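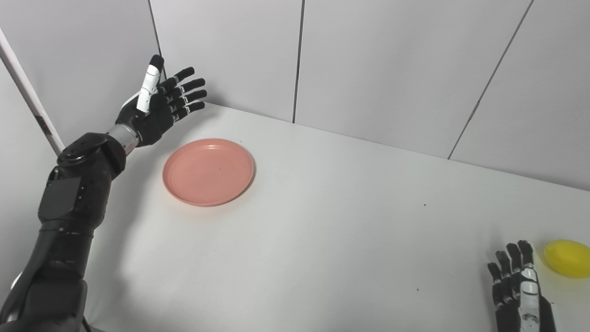
Faz um tempão que não apareço por aqui, eu sei. Quem me segue no blog já imagina o motivo: o processo do acidente. Em março uma carreta da transportadora Skernitz encostou na traseira do meu carro numa descida da rodovia (encostou é modo de dizer, o porta-malas foi parar no banco de trás) e desde então minha vida virou uma pasta de documentos com elástico.

Muita gente me escreveu perguntando como é isso de procurar advogado, se vale a pena, se demora, se é caro. Vou contar como foi comigo, sem pretensão nenhuma de ensinar direito a ninguém. Cada caso é um caso e eu sou só uma mulher com dor no pescoço e muita paciência na fila do cartório!

A primeira coisa que fiz foi errada. A seguradora da transportadora me ligou no segundo dia, uma moça simpaticíssima, e me ofereceu 4000 reais para "resolver logo". Eu estava de colar cervical, sem carro, com o aluguel vencendo, e quase aceitei. Cheguei a pedir o formulário por e-mail. Quem me segurou foi meu vizinho Borislav Gashi, que já tinha passado por coisa parecida com a moto e me disse para não assinar nada antes de alguém ler o papel. Fui ler com calma e lá estava, no meio de um parágrafo enorme, a tal da quitação geral. Quer dizer: eu receberia aquele valor e abriria mão de cobrar qualquer outra coisa, inclusive a fisioterapia que nem tinha começado.

Aí fui atrás de escritório. Conversei com dois. O primeiro me atendeu em cinco minutos, com o telefone na mão, e queria que eu assinasse a procuração ali mesmo. Saí de lá com uma sensação esquisita e não voltei. O segundo foi o Fuentealba, uma salinha em cima de uma padaria, e quem me recebeu foi o doutor Velimir Lazarević, que ficou quase uma hora me fazendo perguntas que eu não sabia responder. Tinha tacógrafo? Alguém fotografou a pista? Você guardou os recibos do táxi? Eu tinha guardado alguns, amassados no fundo da bolsa, graças a Deus. 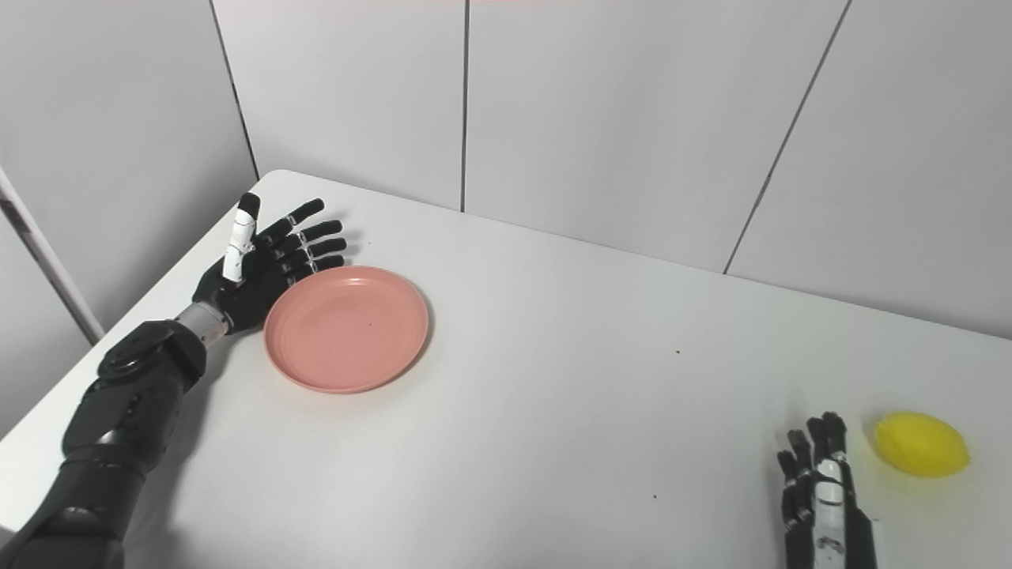
Mesa branca no canto, encostada na parede de painéis

O contrato dele é por êxito, ou seja, ele recebe um percentual do que eu receber no final. Pedi para ele escrever bem claro quem paga perícia, cópia, deslocamento e essas coisinhas todas, e ele escreveu. Recomendo muito perguntar isso, mesmo morrendo de vergonha (eu morri). Minha prima não perguntou, no caso dela, e levou um susto com a conta das despesas.

Depois veio a parte chata, que é juntar papel. Boletim de ocorrência, laudo do pronto-socorro, receita, nota da farmácia, declaração do trabalho com os dias que faltei, orçamento da oficina. Só de fisioterapia já gastei muito mais do que imaginava, porque a sessão particular custa 200 reais e o convênio só cobriu o comecinho. Comprei um caderno e anoto tudo: o dia, o que doeu, o que não consegui fazer. No começo achei bobagem. O doutor Velimir adorou o caderno, disse que a gente esquece os detalhes e que daqui a um ano eu não ia lembrar que passei semanas sem conseguir lavar o cabelo sozinha.

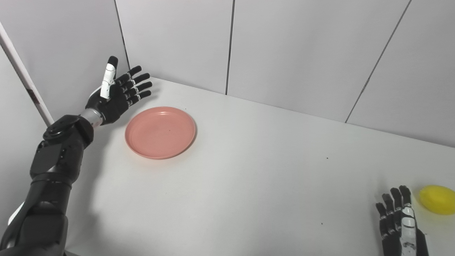

E tem a questão do tacógrafo, que me tirou o sono. É o aparelho que registra a velocidade e o tempo de direção do caminhão, e o escritório correu para pedir à Justiça que a transportadora guardasse o registro. Eu nem sabia que existia pedido assim! Se dependesse de mim, teria ficado esperando a audiência para tocar no assunto. Agora tem um perito analisando, e o processo já está com 176 páginas. Imprimi uma vez para ler na cama e desisti no meio, é muita petição dizendo a mesma coisa com palavras diferentes.

A Skernitz alega que eu freei de repente. Freei mesmo, tinha uma fila parada na minha frente, queriam que eu fizesse o quê? Fiquei com tanta raiva lendo aquilo que liguei para o escritório às sete da noite. O doutor atendeu, ouviu tudo e me pediu, com muita educação, para não postar nada sobre a dinâmica do acidente nas redes. Então paro nesse ponto – já falei até demais.

A audiência de conciliação ainda não tem data. Enquanto isso sigo na fisioterapia, voltei a dirigir no bairro (estrada ainda não, me dá um aperto quando vejo caminhão no retrovisor) e estou devendo para vocês aquela receita de bolo de fubá. Se alguém já passou por perícia médica e puder me contar como é, deixa um comentário que eu leio todos, mesmo quando demoro para responder.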